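November 11, 2023
Chores log, tangled jewelry

Still on small-object tidying. Question for this block: can the arm sort a heap of mixed jewelry into a box without a person finishing the job? So far, no.

Numbers since October: 944 attempts logged, 900 usable after dropping the ones with bad timestamps. Of those, 41 ended with every piece put away and no hand help. Single pieces lying clear of the others go fine. Trouble starts as soon as a chain passes under something else.

Usual failures:
- chain comes up with a bracelet attached, both get dropped short of the box
- hoop pinched at the clasp, turns, slips out
- beads roll inside the pads and the policy reads that as a good grip

Triris planner handles the order of picks better than Prelo did. Prelo kept going for whatever was shiniest. Neither has any notion of pulling a loop back the way it went in.

Starting layout for the next set: bead bracelets at the bottom, big silver hoop over them, butterfly on top of the chain, bear pendant at the upper right, black box left of the pile with the brown strand already in it. 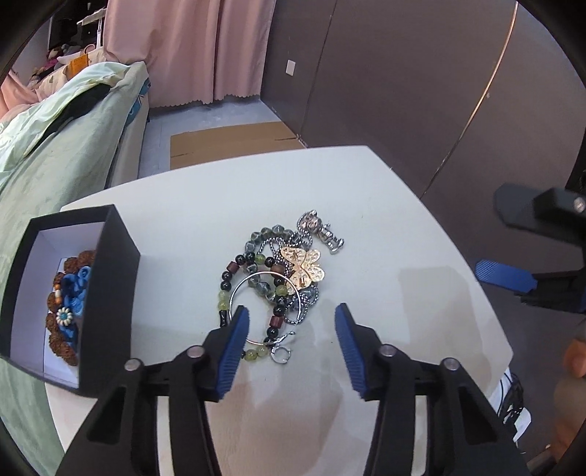 Sille Baldursdóttir thinks we are scoring the wrong thing. Her view is that a person would spread the heap out flat first and sort second, and a run that only spreads it should get partial credit. I agree for chains, less so for beads. Will add a "spread" label and rescore 5 runs by hand before touching the rest.

To do: new pads from Flornon, ask Sandhu for the older force logs.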